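4.2 Learning the tool on the packing benches

When we first visited the Wulldale site in August, the people we most wanted to meet were the ones who had been picking and packing by hand for years and who were now being asked to do the same work through a hand-held gripper. Ackroyd, who run the site, had put 29 of their bench staff forward, and all of them were kind enough to let us stand about and get in the way. The idea behind the Jorkix programme is simple enough to put in a sentence - people carry out ordinary handling with the gripper, its camera records what happens, and the recordings are later used to teach an arm - but what it asks of a person's hands and patience took us a good deal longer to understand. 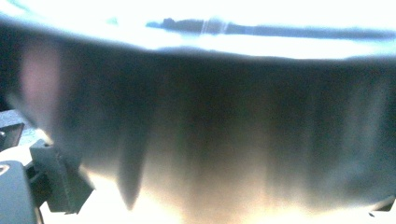
Does working through a gripper slow experienced people down?
At first it does, and quite a lot, though most of our group said the worst of it had passed by the end of their second week.

Bernice Gyamfi, who kept a diary for us throughout, wrote that she missed feeling the weight of a thing before she lifted it, and that she had begun to watch her own hands in the evenings, even when buttering toast. Others spoke of a new tiredness, more in the eyes than the arms. We had gone in expecting to hear a great deal about job losses, and we did hear some, but the talk at tea on Tuesday was mostly about pace and about who gets to say that a recording is good enough. Of the 426 recordings made in our first stay, 52 were sent back to be done again, and it plainly stung when no reason came with them. After Ah-rin Byun began sitting with the bench staff to go through the returned ones together, the mood eased (see section 4.3), and several people told us they felt like teachers for the first time.

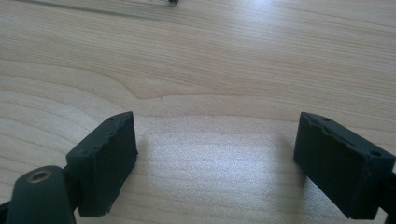

Figure 3. Finger pads of the hand-held gripper over a bench top, with wear along their upper edges.

Wear on the pads came up in almost every interview. The staff had their own views on when a pad ought to be changed, and these did not always match the schedule they had been given.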